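Basket or tiered stand for the break room counter?
Small Shop and Office Setups > Counters and Snack Tables

mslanina
November 27, 2021
I look after the break room at Stekville, second floor. We put out snacks and a few wrapped sandwiches on a side table, pay what the card says, money goes in a tin. Until August it was all in one cardboard box. I now have a round basket and one of those clear stepped stands, and I have to decide which gets the good spot by the door. There is only space for one there. The other goes on the table at the back next to the sink.
What sells better for you?

tillandtray
Stand by the door. People buy what they can read. In a basket everything slides to the middle and the labels end up facing the wall.

Ramil Baluyot
I would go the other way. Sandwiches are the thing with a short life, so they should be the first thing anyone meets. Candy keeps for months. It can sit by the sink.
We did this at Indholm with one basket and nothing else near the door and stopped throwing out so many sandwiches.

tillandtray
How many is so many?

Ramil Baluyot
I didn't keep a tally. I was taking the trash out less.

corner_nyarko
A basket with one sandwich in it looks like the last one nobody wanted. If you use a basket for sandwiches you need to keep it filled, or move to a smaller basket after lunch. I run the counter at Nyarko and I swap ours at two.

mslanina
We only get a few sandwiches a day so it would look thin most of the time. They also come in clear wrap with no label, so I have to write the filling on something.

tillandtray
Index card leaning on the rim. Or put the sandwiches on their side so the filling shows. If they can see lettuce and bread they can work out most of it.

Ramil Baluyot
They can't work out allergens from the side of a sandwich. Write the card properly.

tillandtray
Fair. Card, then.

pkv_20
What do you have on the stand? Mine is clear plastic and anything round rolls off the bottom step. Jars are the worst. I ended up putting a strip of shelf liner under them.

mslanina
Candy bars, tea, cookies and a couple of small jars. The jars were going to be upright but they are a bit tall for the step if I want people to see what's behind.

corner_nyarko
Put the heavy stuff low and the boxes at the back. A tea box on a high step is fine, it has a flat bottom. Candy bars can go anywhere, just turn them all the same way.
And don't mix prices on a step. We had one step for everything that cost the same and the tin came out right much more often.

Ramil Baluyot
Agree on prices. Don't agree on heavy stuff low. Cookie boxes are light and they hide what's behind them if you put them in front. Put them off to one end.

mslanina
OK. I had a go with both. Basket first, then the stand. I know one Snickers is upside down.
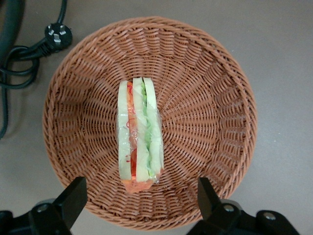
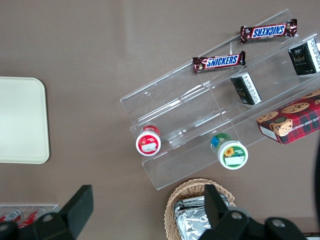
grurusis_fan
Can you wash a woven basket, or do you have to throw it out once crumbs get into the weave?

corner_nyarko
Depends what it's made of. Synthetic rattan can go in the sink with dish soap and a soft brush, then upside down on a towel overnight. Real wicker shouldn't be soaked. Shake it out, go over it with a damp cloth and let it dry away from the heater. For either kind, a paper liner in the bottom catches most of the crumbs, and a pack of 500 lasts us a long time.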